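홈 > 강의자료 > 로봇학습 실습 > 4주차

강의계획서 | 공지 | 강의노트 | 과제 | 질의응답

4주차 강의노트: 좋은 시연은 어떻게 모으는가

작성 Colette Delaunay · 4월
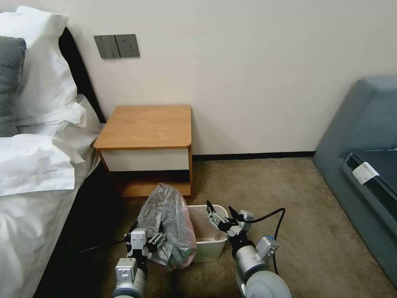 분류: 모방학습 / 시연 데이터 수집

지난주까지는 이미 만들어진 데이터셋을 내려받아 정책을 학습시켰습니다. 이번 주부터는 우리가 직접 모읍니다! 저는 이 과목에서 이 부분을 제일 좋아합니다. 손실 함수를 아무리 오래 들여다봐도 안 보이던 것이, 양팔을 직접 조종해서 비닐봉지 한 장을 집어 보면 바로 보이거든요.

1. 이번 주 과제: 휴지통에 봉지 씌우기

객실 환경에서 두 팔로 휴지통에 비닐봉지를 씌우는 작업입니다. 프로젝트 이름은 Vanero이고, 조종과 기록에는 Uka 프로그램을 씁니다. 사람이라면 몇 초면 끝낼 일인데 로봇에게는 꽤 어렵습니다. 봉지는 잡는 순간 모양이 바뀌고, 반투명해서 깊이 추정이 흔들리고, 주름에 빛이 반사되면 경계도 흐려집니다. 강체 블록을 쌓던 2주차와 비교해 보면 얼마나 재미있는 문제인지 금방 느껴질 겁니다.

위 장면에서는 왼쪽 그리퍼가 봉지 자락을 물고 있고, 오른쪽 그리퍼는 손가락을 벌린 채 휴지통 테두리 가까이에 있습니다. 양손의 역할이 다르다는 점에 주목해 주세요. 한 손이 잡고 있는 동안 다른 손의 자세를 어디에 둘 것인가, 이 선택이 시연마다 제각각이면 정책은 그 평균을 배우려다가 이도 저도 아닌 동작을 냅니다.

2. 에피소드의 단위

한 에피소드는 두 팔이 시작 자세에 있을 때 열고, 봉지 입구가 테두리를 넘어간 뒤 두 팔이 물러나면 닫습니다. 단계는 다음과 같이 나누어 표시합니다.

(가) 접근: 왼팔이 봉지 쪽으로 이동
(나) 파지: 봉지 자락을 잡고 들어 올림
(다) 벌리기: 오른팔이 반대쪽 자락을 잡아 입구를 엶
(라) 씌우기: 테두리 위로 내리고 양쪽을 걸침
(마) 이탈

단계 경계는 조종 중에 페달로 찍습니다. 깜빡했으면 그 자리에서 멈추지 말고 끝까지 진행한 다음 검수 화면에서 넣으세요. 중간에 멈춘 구간이 그대로 들어가면 정책도 똑같은 데서 멈춥니다. (작년 수강생들의 정책이 봉지를 든 채 한참 가만히 있던 이유가 이것이었습니다. 발표 때 다 같이 웃었지만 배운 것도 많았지요.)

3. 무엇을 바꾸고 무엇을 고정할 것인가

조당 목표는 200 에피소드입니다. 다섯 조가 모이면 수업 전체로 1000 에피소드가 되고, 이 정도면 기본 정책을 학습시켜 볼 만합니다. 다만 같은 배치로 200번을 반복하면 곤란합니다. 25 에피소드마다 배치를 바꾸어 조마다 여덟 가지 배치가 나오게 하세요.

바꿀 것: 휴지통의 위치와 방향, 봉지의 초기 형태, 로봇과 협탁 사이의 거리, 조명.
고정할 것: 카메라 각도, 그리퍼 개폐 속도, 어느 손이 먼저 잡는가.

배경도 변화의 일부입니다. 침대 옆에서는 이불이 바닥 쪽으로 늘어져 있고 반대편에는 소파가 있어서 팔이 드나들 공간이 생각보다 좁습니다. 이런 제약이 들어간 데이터가 정말 귀합니다. 넓은 실험대에서만 모은 시연으로 학습한 정책은 방에 들어오는 순간 팔꿈치를 어디에 둘지 모릅니다. 침구와 가구는 치우지 말고 그대로 두세요.

케이블은 조종자가 가장 자주 놓치는 부분입니다. 손목을 크게 돌리기 전에 늘어진 선이 휴지통이나 침대에 걸리지 않는지 확인하고, 걸릴 것 같으면 반대 방향으로 돌립니다.

4. 실패도 모읍니다

봉지를 놓치는 일은 흔합니다. 놓쳤더라도 두 팔 사이 작업 영역에 떨어졌으면 다시 집어서 이어 가고, 해당 에피소드에 '복구' 표시를 하세요. 복구 시연은 정책을 튼튼하게 만드는 최고의 재료입니다! 반대로 봉지가 찢어졌거나 휴지통이 넘어간 경우는 '실패'로 닫고 따로 보관합니다. 삭제는 하지 않습니다. 6주차에 성공 판별기를 만들 때 씁니다.

예비 수집에서는 거의 80 에피소드를 모았는데, 복구 표시가 붙은 것을 넣고 학습했을 때와 빼고 학습했을 때 동작이 눈에 띄게 달랐습니다. 두 정책의 영상을 수업 시간에 나란히 틀어 볼 테니 어느 쪽이 어느 쪽인지 맞혀 보세요.

5. 검수

조종한 사람과 검수하는 사람은 달라야 합니다. 검수 도구 Flundo에서 에피소드를 두 배속으로 보면서 아래 항목을 확인합니다.

- 단계 표시가 빠지거나 순서가 바뀌지 않았는가
- 그리퍼 명령과 실제 개폐 사이에 눈에 띄는 지연이 있는가
- 봉지를 쥔 부분이 카메라에 가려지는 구간이 지나치게 긴가
- 사람 손이 화면에 들어왔는가

마지막 항목에 해당하면 학습용에서 제외합니다. 나머지는 메모를 남기고 조 안에서 의논하세요.

6. 토론할 거리

봉지를 벌릴 때 조종자마다 습관이 다릅니다. 어떤 사람은 자락을 비비듯 움직이고, 어떤 사람은 흔들어서 공기를 넣습니다. 둘 다 잘 되는 방법입니다. 이 다양성을 데이터에 남기는 편이 좋을까요, 하나로 통일하는 편이 좋을까요? 정답을 미리 정해 두지 않았으니 자기 조의 데이터로 근거를 만들어 오면 좋겠습니다. 행동 묶음 예측(action chunking)을 쓰는 경우와 한 스텝씩 예측하는 경우를 나누어 생각해 보세요.

읽을거리와 Casado 저장소 접속 방법은 강의노트 게시판에 올려 두었습니다. 조별 에피소드는 수집한 날 바로 저장소에 올리고, 폴더 이름은 조 번호와 배치 번호로 통일합니다. 5주차 수업에는 첫 번째 배치의 검수를 마친 상태로 오세요.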